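3.2 Coat storage in shared entrance areas

The second part of the study dealt with where outer clothing is put when people come into a shared workplace.

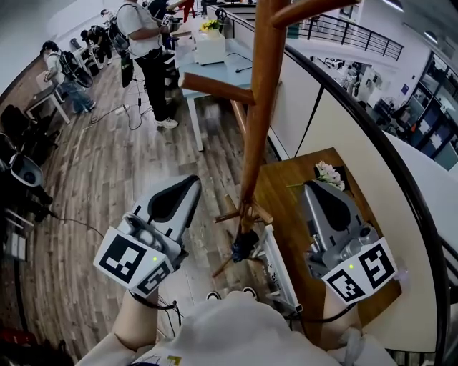

Earlier work on entrance areas (Tymoshchuk; Nijs) has looked mainly at lockers and wall rails. Free-standing racks have received less attention, although they are common in buildings where the walls are curved, glazed or low. At the Tallcombe site, observations were made over 12 working days in November, and 40 members of staff completed a short questionnaire on how they used the furniture near the entrance.

Figure 2. Wooden coat rack with curved hooks and splayed legs, with a dark blue cloth item hanging low on the pole. A wooden-topped table with pale pink and white flowers stands to the right, against a curved white partition.

Respondents generally preferred a rack that could be reached from all sides. Complaints concerned long garments touching the legs, and heavy coats being placed together on one side. Tables close to a rack were often used for gloves, scarves and bags while a coat was being taken off, and flowers or other decoration did not appear to discourage this. Staff at the Polside site, where only wall rails were provided, reported leaving coats on chairs more often. The difference between the two sites is considered further in Section 4.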